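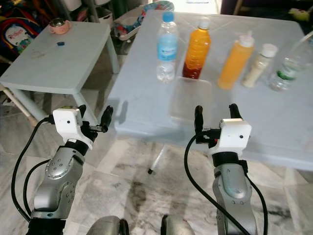 4. Cleaning and re-proofing your Clesatine boots

Section 4 covers the Tipoki and Inow boots in suede, nubuck and smooth leather. Canvas models are in section 5. If you don't know which upper you have, look at the code printed inside the tongue. Codes ending in 237 are smooth leather. Codes ending in 727 are suede or nubuck. Older Tipoki pairs have no code, so go by feel: suede and nubuck have a nap that changes shade when you rub it.

4.1 What you need

Gernero brush (brass on one side, crepe on the other)
Mild soap flakes or saddle soap
Two clean cotton cloths
Newspaper or a pair of shoe trees
Water-based proofing spray for suede and nubuck, or wax for smooth leather
An old toothbrush for the welt

The brush comes in the box with the Inow. It is sold separately for the Tipoki.

4.2 Before you start

1. Take the laces out completely. Wash them by hand in warm soapy water and hang them up. Do not put them in the dryer.

2. Lift out the insoles. They are held by a small tab at the heel on the Inow and sit loose in the Tipoki. Stand them on edge to air.

3. Knock the soles together outdoors to loosen dried mud. Pick stones out of the tread with a blunt stick.

4. Stuff the toes with newspaper or fit the shoe trees. The upper should be firm but not stretched.

CAUTION: Do not use a knife or screwdriver on the tread. The midsole is soft and a cut there is not covered by the warranty.

4.3 Smooth leather

1. Wipe the upper with a damp cloth, working from the collar down to the toe.

2. Work a little saddle soap into a lather on the cloth and clean in small circles. Use the toothbrush along the welt.

3. Wipe off the lather with the second cloth. Rinse the cloth and go over the boot again until it comes away clean.

4. Leave the boots overnight at room temperature, away from heaters and direct sun.

5. Rub in a thin coat of wax with your fingers or a cloth. Leave it for 20 minutes, then buff.

Note: Tan and honey colours will darken slightly with wax. Try it on the inside of the tongue first.

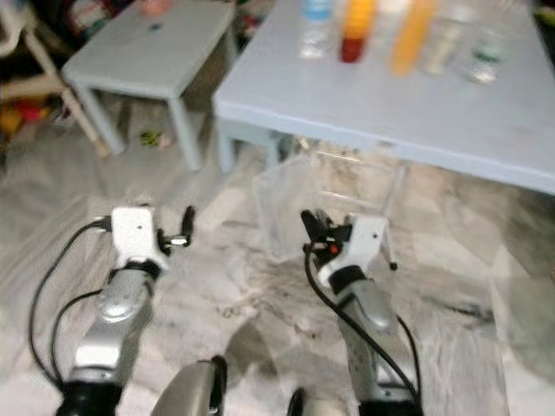
Can I use ordinary shoe polish on the Tipoki?
Coloured polish is fine on smooth leather if you match the shade, but it adds very little protection from water. Put it on before the wax and let it dry. Keep it off suede and nubuck, where it flattens the nap and can't be brushed out.

4.4 Suede and nubuck

1. Let any mud dry fully. Wet mud pushed into the nap leaves a stain that is hard to shift.

2. Brush with the crepe side in one direction, toe to heel. Turn to the brass side only for shiny or flattened patches, and press lightly.

3. For grease marks, cover the spot with cornflour and leave it overnight. Brush it off in the morning. Repeat if the mark is still there.

4. For salt lines, dampen a cloth with equal parts white vinegar and water and dab the line. Dampen the whole panel evenly so it dries to one colour.

5. When dry, brush again to lift the nap.

6. Take the boots outside and spray from arm's length with two light coats, waiting 20 minutes between them.

CAUTION: Proofing spray is flammable. Keep it away from flames and pilot lights, and don't breathe the mist.

Note: Some whitening of the nap is normal after the first coat. Brush it when dry.

4.5 Putting the boots back together

1. Check that the inside is dry. Push your hand right into the toe, where damp stays longest.

2. Refit the insoles with the printed side up. On the Inow, press the heel tab until you feel it seat.

3. Lace from the bottom, straight bar first, and leave the top pair of eyelets open until you have walked in the boots for a few minutes.

Replacement laces are part number 981 in black and brown. Other colours are ordered by boot size through any shop that carries Gernero goods.

4.6 Storage

Store boots upright in a cloth bag, or in their own box with the lid off. Plastic bags trap moisture. If you put winter pairs away for the warm months, clean and proof them first, then check them once during the season for mould. A light bloom wipes off with the vinegar mix from 4.4.

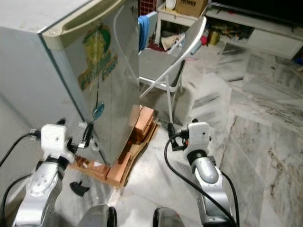 Care notes by Magdy Mahrous
Clesatine repair bench
Revised June

Most of the boots that come to the bench for cracked leather were dried too fast. A heater vent or the back window of a car will do it in an afternoon, and the crack nearly always starts at the flex line behind the toe cap. Once it is through the leather, we can patch it from inside but we can't close it.

If your boots are soaked, change the newspaper every few hours for the first day, then leave them alone. Two days is normal for the Tipoki. The Inow is lined and may need three.

Worn heels can be replaced until the wear reaches the midsole. Bring them in before that point, cleaned, with the laces out.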